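Can a Machine Tidy My Desk Yet? Clearing and Sorting as a Test of Everyday Robot Skills

Project report, second-year group project
Group members: Nyokabi Mussa, Tsung-han Fung, Emanuel Preda
Supervisor: Jörg Heitmann

1. Why we picked this

We started with a much bigger idea. Emanuel wanted to look at whole-house cleaning, Tsung-han wanted shop shelves, and I (Nyokabi, writing most of this) wanted anything that would stop me having to clear my own desk. Jörg read our first plan, drew a circle round the word "desk" and handed it back. He was right! A desk has small things, flat things, soft things and things that fall over, and everybody who reads this report has cleared one.

Our question became: which parts of clearing and sorting a desk can a machine with two fingers do now, and which parts still need a person? We also wanted to know what shops and offices think they would use such a machine for, so there is a short section on that near the end.

2. How we split up the chore

"Tidy the desk" sounds like one job. When we filmed ourselves doing it and watched the films back slowly, it was really a string of small ones: look, choose, reach, grip, lift, carry, put down, let go, look again. People skip the looking. Mwangi Minja from the workshop watched one of the films with us and noticed that Tsung-han had already started reaching for the next thing while he was still putting down the last one.

We made a list of tasks from this and wrote each one on a card:

Pick up a wrapped packet and put it in a tray
Move a bottle without tipping it
Pick up a single sheet lying flat on the table
Stack two sheets with their edges lined up
Decide whether something is rubbish or not

Each task got 30 tries with the hand-held gripper (a person moves it, but only the two fingers touch anything) and 10 tries with the bench arm running the program Emanuel wrote, which we called Simiyu. The hand-held tries told us whether two fingers could do the job at all. The arm tries told us whether our program could. It was worth keeping those apart, and I would tell any group doing something similar to do the same.

A try counted as a pass if the thing ended up where the card said, undamaged, with nothing else knocked over. The sorting card was marked separately, by comparing the program's choice with what the three of us had agreed beforehand. We did not set a time limit. We did write times down, and the slowest pass of the whole project took 195 seconds, which was the arm putting one bottle down extremely politely.

3. What went well

Packets were the star of the project. Soft wrapping squashes a bit between the fingers, so the grip does not have to be perfect, and there is usually a corner or an edge to go for. With the hand-held gripper we passed nearly every try. The arm did well too once Emanuel made it come in lower. Before that it kept closing on the top fold and pulling the wrapping without the contents, like someone trying to pick up a coat by the label.

Bottles came next. Round, upright and a good height for two fingers, so gripping was easy. The trouble was all in the putting down. If the bottle touched the table at a slight tilt and the fingers opened straight away, it rocked. Tsung-han suggested pressing down very gently first and waiting a moment before letting go, and that small change did more for our results than any of the clever things we tried in August.

We also had to teach the program that clear plastic is still there. On a plain wall the camera found the bottle easily. In front of glass it sometimes picked the edge of whatever was behind it. I had never thought about how much of "seeing" a bottle is really guessing from the cap, the water line and the shoulders.

4. What went badly

Flat sheets. Oh, the flat sheets. A person slides a sheet to the edge of the table, lets it hang over a little and pinches it from both sides, or uses a fingernail. Two padded fingers coming down from above have nothing to hold. With the hand-held gripper we learned to push the sheet to the edge first, and passes went up a lot. The arm could push, but it often pushed too far and the sheet went on the floor. 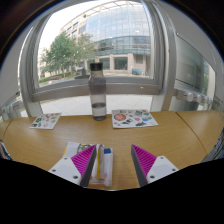 Figure 1. Desk task by the window: packet at the gripper, clear bottle and sticker sheets on the table.

Desks by windows make everything above harder at once. Glass behind the bottle, bright sky, pale sheets on warm-coloured wood, and curved edges if the camera has a wide lens. We kept the window desk in the test anyway. Real desks are by windows, and blinds are not always down.

Sorting was the other weak spot, for a different reason. The program could tell a packet from a bottle, but whether either one was rubbish depended on things it had no way of knowing. Is a bottle with a little water in it finished with? Are half-used stickers worth keeping? The three of us argued about the stickers for longer than I will admit here, so it hardly seems fair to blame the program.

5. What people said they would want

We talked to two small firms. Drillberg sells tools and has a returns counter. The staff there were keen on a machine that could move boxed and bagged returns into the right crates, and were happy for it to be slow if it ran after closing. Bemow runs shared offices and hoped for desk clearing overnight, but changed its mind a little when we explained the sorting problem. Throwing away a tenant's notes would be worse than leaving a cup out.

6. Where we ended up

For packets and upright bottles, yes, a machine can do it, slowly, on a desk it has a clear view of. For flat sheets, two fingers can manage with a person guiding them and our program mostly can't. For deciding what stays, ask the owner.

If we carried on, we would try a thin lip on one finger for sheets, and a "not sure" tray where the machine puts anything it would otherwise have to guess about. Emanuel has already drawn the lip and named it Curkine. The drawing is in the appendix, together with the task cards and the full table of tries.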